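The Last Shift at Kpodo

The sewing plant of Kpodo was the only big employer in Rikel, and in March a paper on the gate told us that 103 of us would go. It did not say which ones.

My mother had worked there before me. She taught me to put my coffee on the left side, far from the cloth.

We stayed in the canteen that night. Somebody brought soup, somebody brought a radio. At 2 in the morning the manager came down in his coat and asked us, very politely, to leave. An old cutter offered him a bowl. He sat with us and ate it, and I saw that his hands were shaking.

"They sold the name to Enuven," he said. "Only the name."

Outside it began to rain on the buses. I thought about the pension book in my kitchen drawer, with its 200 small stamps, and I could not remember where I had put the key.

In the morning we were still there. The manager had washed his bowl and left it upside down on the sink. 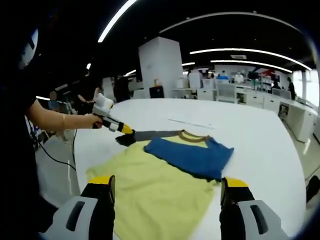
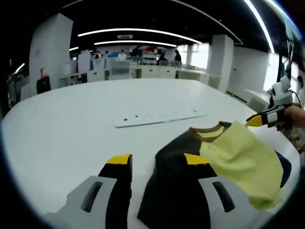 Clothes on a white table, with yellow in both pictures.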